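Herthorpe to end its run after 717 episodes

The daytime serial Herthorpe will stop production at the end of its current block, according to a schedule notice sent to cast agents and department heads on 25 July 2023. The last scripted episode is number 717. The notice was issued by Caldeira, the production company that has made the show since its first season.

Scenes for the closing 14 episodes are being recorded out of order, grouped by set. The hospital and hotel interiors are scheduled first, and the Skustulari family kitchen is scheduled last. Location work was completed earlier in July and no further exterior days are listed. Episodes already recorded will air in the existing weekday slot with no change to length.

The notice lists contract end dates by role and does not name performers. Eleven regular roles carry the same end date. Two others end earlier, which matches the order of the hospital scenes and does not by itself indicate that either character is written out before the finale. Recurring roles are booked by the day and are not included.

Gregor Semple, executive producer, confirmed the decision in a written statement. "The final block was planned as a final block," he said. "The writers had the end date before the outlines were delivered, and the main stories close on screen." Semple said one alternate version of the last scene would be recorded and that the choice between the two would be made in the edit. He did not comment on the reasons for the cancellation.

Caldeira sold repeat rights to the streaming service Lekemex last year. That agreement covers the first 141 episodes, which are available now in their broadcast versions. Music in a small number of early episodes has been replaced for licensing reasons. Later seasons are not part of the deal, and a Lekemex spokesperson said talks on the rest of the catalog were continuing.

A viewer petition asking for a further season had 3,884 signatures by the time the notice was sent. Caldeira has acknowledged receipt and said the production schedule will not change.

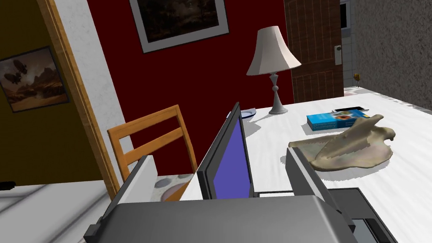

Will the remaining episodes be shown on Lekemex at the same time as the broadcast?

Under the current agreement they will be shown on broadcast only. The streaming rights cover repeats from the early seasons, and any same-day release of new episodes would need a separate contract.

The sets remain in place until recording ends. Costumes and props will then be cataloged and moved to storage. Caldeira has not announced a replacement series for the studio.

Contact the newsroom | Copyright 2023, all rights reserved | Back to top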